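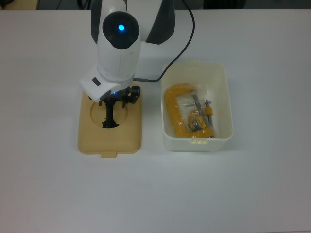 Search the notebook Go

May 9, 2020
Posted by: Batcombe bench notes

Back on lids this week. I meant to write up the bag sealer too but it will have to wait, because the lids ate everything.

Where we'd got to: the Ambrose kits (one clamp, bagged, in a box, lid on, out the door) were the job everybody on the packing side complained about, and I don't blame them. Putting a lid on a box is nothing. Putting lids on boxes until lunch is something else, and it's the base of the thumb that goes first. We packed 3,027 kits in April, and people were swapping off the lid station after an hour and then not wanting to swap back on. So now the arm gets a share of it, and I get to stand there with a clipboard looking important!

What I changed this week: approach speed down over the lid, and I moved the grip point so the fingers go into the round recess in the middle. Before that I'd been trying to take the lid by its outside edges, which works fine on a good day, but the rim is rounded and the lid would roll a bit in the fingers, and then the latch tab came round at an angle and fouled on the box. With the middle grip the tab stays pointing where I want it. I ran 200 cycles after the change and the tab ended up on the wrong side twice, both times with lids I'd set down sloppily myself. I'm calling that my fault and leaving the program alone.

The bags are still a pain. A clamp in a plastic bag doesn't sit the same way two times running, and if there's a fold of plastic standing up over the rim the lid traps it. A person pokes it down with one finger and doesn't even know they did it (I watched for this, and every single person does it). The arm has no idea. I've asked whether we could get a shorter bag from Garia, no answer yet. In the meantime whoever loads gives each bag a pat before the box goes over. That's a new little job that didn't exist in March, and I want it written down somewhere that it exists, because when the hours get worked out it'll be forgotten.

Which gets me to the part I keep chewing on. The lid station used to be two people facing each other, and they talked all day long. Now it's one person loading and checking, and the other one has gone over to returns. Nobody lost hours, we were promised that and so far it's true, but the loader told me it's a quiet job now. I hadn't thought about that at all when I drew the layout. I had a lovely drawing with reach circles on it and not one line about who you'd be talking to. We're going to try turning the loading table around so it faces the returns bench. It means rerouting the air line, so probably a half day, and I'd like to do it before the next big Ambrose order and not during.

The other thing I spent time on was taking lids off, for the boxes that get pulled for checking. It's the same recess, but the lids with the ring handle want a different move: one finger down through the loop, the other staying outside it. I've got the fingers opening wider on the way in than I think they need to. I'd sooner be slow there than bend a ring.

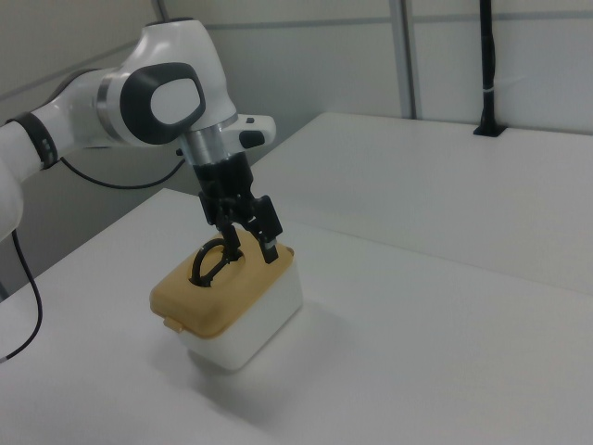
One of the packers asked if this means the arm will be doing the checking next, and if so what's left for the people who were good at checking. Fair question, and I didn't have much of an answer. What I said was that opening a box and knowing whether what's inside is right are two separate jobs, and I only know how to do the first one with the kit we've got. That's true today. I don't want to promise for next year, and I said that as well.

Numbers, for whoever wants them: 849 boxes closed by the arm since the grip change, 151 closed by hand over the same shifts, mostly while I had the thing stopped and was fiddling. The hand ones are faster per box. They always will be for the first hour!

To do:
- chase the shorter bags again
- air line, then turn the table
- get the loaders to mark up my stop button drawing, they reach for it from the other side than I do
- bag sealer write-up (really)

Comments (3)

Itgate, day shift
We had the same bag trouble. Folding the top under the clamp helped, but it's slower to load, so you pay for it either way.

Packing side
Yes please to turning the table. And could the pat go on the job sheet with a time against it?

Batcombe bench notes
It's going on the sheet Monday. Come and stand by me with a stopwatch if you want to argue over the time.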